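로봇 손은 어떻게 배울까? 트라사르 연구실 열린 날에 다녀왔어요

어린이 과학 읽을거리 / 12/16/25

급하게 씁니다! 버스에서 메모한 거라 글씨가 엉망이었어요. 그래도 잊기 전에.

겨울 열린 날. 어린이 86명이 왔고, 6층까지 줄이 있었어요. 엘리베이터는 느리고. 안내는 클로틸드 라크루아 선생님. 목소리가 엄청 컸어요. 뒤에서도 다 들림.

먼저 질문 하나. 로봇은 컵을 어떻게 집을까요?
사람은 그냥 집죠. 생각도 안 해요. 로봇은 달라요. 어디를 잡을지, 얼마나 벌릴지, 언제 오므릴지. 전부 배워야 해요.

그럼 누가 가르쳐요? 사람이요. 사람이 집게를 손에 들고 직접 해 보여 줍니다. 집게에 달린 카메라가 그걸 찍고, 컴퓨터가 집게의 움직임을 기록해요. 한 번으론 안 돼요. 라크루아 선생님 팀은 똑같은 동작을 108번 했대요. 108번! 팔 안 아픈가...

어려운 낱말 풀이
그리퍼: 로봇의 집게손. 손가락이 두 개인 것도 있고 5개인 것도 있어요.
시연: 직접 해서 보여 주는 것.
데이터: 모아 둔 기록. 로봇한테는 교과서 같은 거예요.

구경할 때 약속도 있었어요. 바닥에 전선 많으니까 뛰지 않기. 책상에 기대지 않기. 질문은 손들고. (제 옆 친구는 세 번이나 까먹었어요)

비누통처럼 생긴 통과 스펀지로 하는 연습
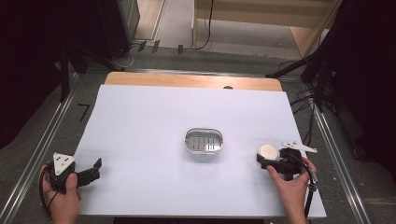
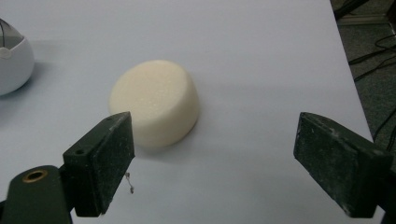 로봇한테 제일 헷갈리는 건 무른 물건이래요. 딱딱한 블록은 꽉 잡아도 모양이 그대로잖아요. 크림색 동그란 스펀지 같은 건 세게 잡으면 찌그러질 수 있어요. 그래서 힘 조절이 중요해요. 너무 약하면 툭. 너무 세면 납작. 손가락 벌리는 넓이도 봐야 하고요, 스펀지보다 넓게 벌려야 사이에 쏙 들어오겠죠? 토도리스 카라얀니스 아저씨는 이걸 '벌리고, 다가가고, 살짝'이라고 외우랬어요. 우리 다 같이 따라 했어요. 엄청 시끄러웠음.

집에서 해 보기
준비물은 나무젓가락이랑 설거지 스펀지. 새 걸로요. 스펀지를 젓가락으로 집어서 그릇에 옮겨 보세요. 이번엔 한쪽 눈 감고. 훨씬 어렵죠? 눈 하나로는 얼마나 먼지 알기가 힘들어요. 카메라가 하나인 로봇도 비슷한 고민을 한답니다.

다음 편은 호르넌 공장 견학기. 거긴 상자 쌓는 로봇이 있대요. 궁금한 거 있으면 댓글로 남겨 주세요, 다음주에 몰아서 답할게여.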